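Gotard sets equipment budget for kitchen handling cells

19 August 2020

Gotard has approved the purchase plan for its household handling program, which will equip its Istulau site with 16 robot arms over two budget periods. The plan replaces the short-term rental agreement that has covered the site's equipment since May. Orders for the first group of arms are to be placed with Ghauri, which also supplies the controllers and mounting plates.

The program develops and measures routine tasks in domestic kitchens: opening drawers and doors, moving dishes, and clearing counters. Each work cell is built as a home kitchen with ordinary appliances and storage. Under the rental agreement the site could run only 3 cells at a time, and changes to the mounting hardware needed written approval from the rental company. Ownership removes that restriction and lets the site drill, shim and re-cable the arms as each task requires.

The budget is divided into arms, end tooling, kitchen fittings and spares. Arms take the largest share, but the planning document gives more space to tooling. Earlier requests treated end tooling as a consumable and paid for it out of the maintenance account. It now has its own line, with separate entries for brackets, pull bars, fasteners and cable protection. Fixed attachments are preferred for drawer tasks in the first period. A bar and bracket can be cut and drilled in the site workshop, while a multi-finger hand must be ordered from outside and returned to the maker for repair.
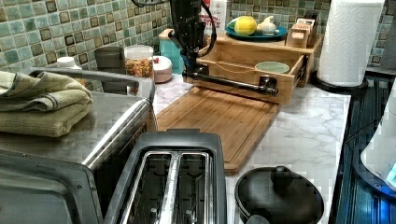 Kitchen fittings are budgeted at retail prices. The plan calls for small appliances, countertop storage and dishes to be bought from ordinary stores and replaced when worn. Drawer units are the item most often replaced. Repeated pulling loosens the front panel and wears the runners, and a worn unit gives force readings that can't be compared with those from a new one. The site will retire each unit after 300 pull cycles during the first period and review the limit once there are enough readings to justify a change.

Counter layout also affects the order. Arms must reach the back of a standard counter while clearing the appliances in front, so the plan specifies overhead mounting for all cells. Overhead mounting adds the cost of a steel support and a ceiling inspection, but it leaves the floor in front of the counter open. Cables will be routed along the upper arm with enough slack for full wrist rotation. Replacement cable sets are stocked at one per cell.

Installation work has been assigned to Forkomgate, which will fit the supports and power supply before the arms are delivered. The purchase terms give a delivery period of roughly 61 days from the date of order. Acceptance testing is done on site and covers repeat positioning, stopping distance and a loaded drawer pull. Payment for each arm is released after it passes – a change from the rental agreement, under which fees began on the day of delivery.

Three items were left out of the approved amount. Mobile bases were deferred to the second period, as was a spare controller for each pair of cells. A request for force sensors on all arms was reduced to the drawer cells only, with the remaining cells to use motor current as an estimate.

The second group of arms will be ordered only if the first meets its uptime target. Quotes for that group remain valid until the end of the first budget period, and the site may change the mix of arm lengths without requesting new prices.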